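Cleaning and Touching Up a Metal Parts Bin

By Kalkidan Woldemariam

A steel bin that holds blocks or bar stock all day will lose its paint sooner or later. The sloped surface at the back goes first, then the lower edges. If the metal underneath is sound you can put it right in an afternoon and have it back on the bench by the next morning.

You will need dish soap, a stiff nylon brush, a plastic scraper, 124 grit sandpaper or whatever is close to it, masking tape, metal primer and a can of enamel. I use the Matei white because it covers old gray well.

Start by taking everything out. Look over the blocks while you have them in your hands. Painted blocks shed flakes of their own, and these end up in the corners of the bin, so brush them off outside before they go back.
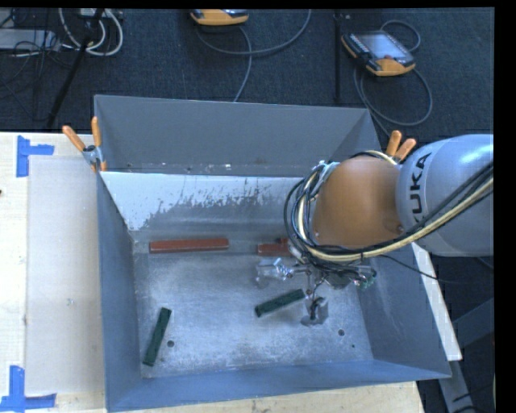
Worn paint on the sloped surface, with red and green blocks on the bin floor.

Run the scraper along the ragged edge where the light paint meets the gray. Anything that lifts should come off now. Keep going until the scraper slides over the edge without catching, then sand until you can't feel a step with your fingertip.

Wash the bin with warm water and soap. If there are holes in the floor, put a tray underneath -- the water will find them. Rinse, wipe, and leave it to dry for 2 hours.

Tape off the front wall and the floor. I leave the floor bare. Paint there scratches as soon as the first block slides across it, and the chips are a nuisance to pick out.

Spray one light coat of primer on the slope and let it dry. Follow with two coats of enamel, leaving 41 minutes between them. That is the time on my can; go by what yours says. Hold the can well back and keep it moving. Pull the tape while the last coat is still a little soft.

Leave the bin empty overnight. Press a thumb against the paint in the morning, and if it leaves a print, wait until evening before you load it. Our bins at Otbridge get a fresh coat every March.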